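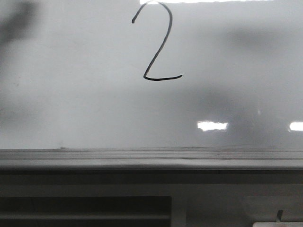
Digit 2 on the whiteboard, thin black marker, fixed camera view.

June 19, 2025. Handwriting task, Borkach cell. Entry by P. Gumede.

Goal for this block: find out whether the Nellard policy holds its stroke shape on a vertical glossy surface when contact force is closed at the wrist instead of being left to the impedance controller. Training set is unchanged from the last entry, 3,022 demonstrated strokes, all teleoperated, all on paper clamped flat to the bench. No whiteboard data in it.

Setup. Rakus arm, marker in the spring holder, spring preload as before. Chunk length 40 steps, replanned at the halfway point. Force target 4 N along the board normal. Board plane fitted from touch points before the block and not refitted between trials. One digit per trial, board wiped after each, arm sent home before the result image is taken.

Block was 28 trials, digits drawn from a shuffled list. Scoring is by the Baloyi script, which thresholds the image, thins the ink to a centerline and compares it with the commanded path.

Notes on the 2. The top hook and arch are good and the line weight stays even from start to finish, so the force loop is doing its job on this one. The long diagonal wavers slightly on the way down. The lower left corner came out as a small loop where the commanded path has a plain reversal. Base line runs to the right and flicks up at the end.

The loop is the part worth chasing. My reading is that the reversal lands close to a chunk boundary, and the blend between the old and new chunk rounds the corner into a loop. If so, moving the replan point should move or remove it. The other candidate is stick-slip at the tip during the change of direction, in which case the replan point will make no difference and a softer holder will. The flick is probably the lift starting before the lateral motion has stopped. The paper demos have the same habit, so I would not blame the board for it.

Placement is also off from what I wanted. The digit is near the top edge, with the arch almost out of the image, and there is a lot of clear board under it. I set the writing origin by hand and set it too high. Shape scores are unaffected, but anything taller than this risks losing ink at the top. Lower the origin before the next block.

Scoring problem – the ceiling lights reflect in the lower right part of the board as two saturated patches, and the area around them is mottled gray. With one global threshold the script can pick up the gray as ink. The 2 sits well above that region, so I masked the lower part for this trial. A digit written lower will need a local threshold or a blank-board image to subtract. Sort this out before moving the origin, or do both together.

To do:
– rerun the 2 with replan at a quarter and at three quarters of the chunk, same force target
– log wrist force at full rate through the reversal, current log is too coarse to show stick-slip
– delay the lift until lateral speed is under the stop limit
– add blank-board subtraction to the Baloyi script
– leave the training set alone until the corner is explained

Raw logs and result images are in the block folder under the trial numbers. Scores not copied here, they need to be rerun once the threshold is fixed.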